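데이터 수집 셀 안전·품질 점검표 (의견 포함)
대상: Skallow 셀, 데스크톱 분해 과제
점검일: 11/19/22
점검 기준: Treron 수집 절차서 9월 개정판
판정: 적합 / 조건부 / 부적합

1. 전원 및 잔류 전하
1-1 대상 PC의 전원 코드 분리: 적합
1-2 코드 분리 후 대기 시간 준수: 조건부
의견: 절차서에는 대기하라고만 되어 있고 몇 분인지 없다. 작업자마다 다르게 해석한다. 숫자를 적든지 항목을 빼든지 해야 한다.
1-3 전원 공급 장치 개봉 금지 안내 부착: 적합

2. 로봇 및 그리퍼
2-1 비상정지 버튼 작동: 적합
2-2 그리퍼 악력 제한값 확인: 조건부
의견: 제한값은 걸려 있으나 누가 언제 바꿨는지 기록이 없다. Pustar 제어 프로그램의 변경 이력이 꺼져 있었다.
2-3 손목 카메라 고정 나사: 적합
2-4 로봇 동작 중 손 진입 금지: 부적합
의견: 원격 조작 중이라 느리니까 괜찮다는 답을 들었다. 느린 것과 멈춘 것은 다르다. 정지 상태 표시등을 확인한 뒤 손을 넣는 순서를 절차서에 못 박을 것.

3. 작업대와 대상물
3-1 섀시 모서리 날카로움 확인: 조건부
의견: 장갑은 비치되어 있다. 착용 여부는 점검표에 서명하는 칸만 있고, 서명은 전부 같은 펜으로 한꺼번에 한 것처럼 보인다.
3-2 케이스가 밀리지 않게 고정: 조건부
의견: 케이스 무게로 버틴다고 한다. 드라이브 캐리어를 당기는 동작에서는 그 말을 믿기 어렵다. 고정구를 쓸 것.
3-3 케이블 걸림 위험 사전 확인: 부적합
의견: 확인란이 '예/아니오'뿐이다. 어떤 케이블이 어디에 걸릴 수 있는지 적지 않으면 확인한 것으로 볼 수 없다.
3-4 작업대 위 개인 휴대전화와 수집용 기기의 구분 표시: 조건부

4. 예시 데이터의 품질
4-1 목표 수량: 시연 3,000건
4-2 현재 등록 수량: 900건
의견: 등록 건수와 쓸 만한 건수는 같지 않다. 표본을 열어 보니 잡았다가 놓친 시연도 '성공'으로 올라가 있었다. 성공의 정의를 물었더니 담당 조마다 답이 달랐다. 두 개 조의 기준부터 맞춰야 한다.
4-3 실패 시연의 별도 보관: 부적합
의견: 지우고 있다. Grajales 쪽 학습 담당은 실패 예시도 달라고 요청했다는데 현장에는 전달되지 않았다.
4-4 대상물의 다양성: 부적합
의견: '다양한 PC'라고 보고서에 쓰려면 기종 목록이 있어야 한다. 같은 케이스를 방향만 돌려 놓고 새 예시로 세는 방식은 인정하지 않는다.
4-5 시작 상태 기록: 조건부
의견: 메모리와 확장 카드를 뺀 상태에서 시작하는지, 꽂힌 상태에서 시작하는지를 파일마다 남겨야 한다. 지금은 영상을 틀어 봐야 안다. 손목 카메라 화면에는 슬롯이 비었는지도, 파란 드라이브 손잡이가 그리퍼 턱 사이에 들어왔는지도 잘 나오는데, 그 정보를 글로 옮기는 칸이 없다.
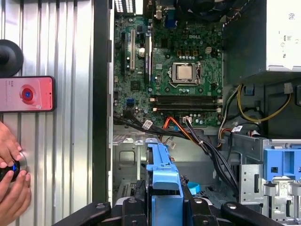 4-6 화면 내 사람 손의 표시: 부적합
의견: 조작자의 손이 들어온 구간을 따로 표시하지 않는다. 모델이 손의 위치를 단서로 배워 버리면 손이 없는 현장에서는 무엇을 보고 움직일지 알 수 없다. 이 지적에 대해 '모델이 알아서 걸러낸다'는 답변을 받았으나 근거 자료는 받지 못했다. 자료가 올 때까지 부적합으로 둔다.
4-7 화면 내 글자와 개인정보 검토: 조건부
의견: 휴대전화 화면, 라벨, 스티커는 해상도가 낮아 안 읽힌다고 넘어갔다. 원본 해상도로 다시 볼 것.

5. 재점검 조건
2-4와 3-3 조치 전에는 신규 수집을 하지 않는다.
4-2의 등록분은 성공 기준을 확정한 다음 처음부터 다시 판정한다. 일부만 뽑아 보고 전체를 통과시키는 것은 받지 않는다.
4-3은 삭제 중지부터 시행하고, 이미 지운 분량은 건수라도 제출한다.
조건부 항목은 조치 내용과 조치자를 적어 회신할 것. '완료' 한 단어만 적힌 회신은 반려한다.

종합 판정: 부적합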